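Pludmont Opens Data Collection Site for Checkout Tasks

Pludmont has opened a data collection site in Beddoe, where a two-handed robot is recording examples of packing and weighing work. The recordings will be used to train Juvia, the company's learning system for store and warehouse handling.

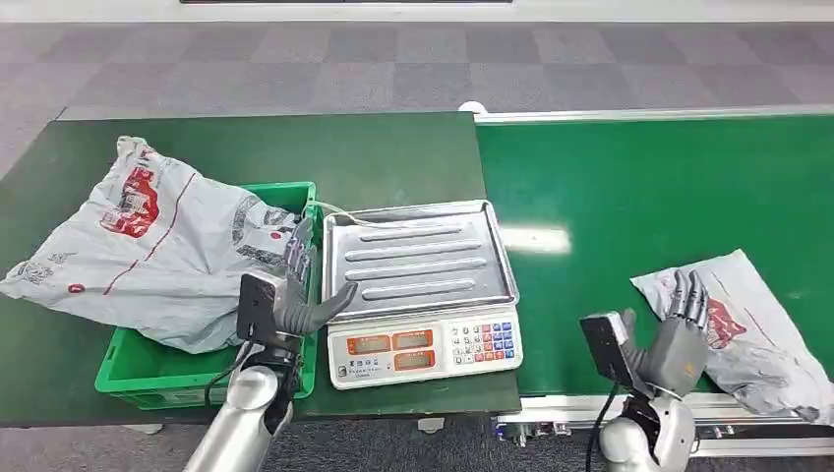

The first phase began in May and covers 4 tasks, each performed under the direction of trained operators. Sessions take place at a station that places a digital scale between a green crate and a conveyor belt. Plastic bags were chosen as an early subject, as they crumple and fold differently on each attempt.

The site has collected about 104 hours of material to date. Skerko, which is supplying the work stations, will add 8 more before the second phase.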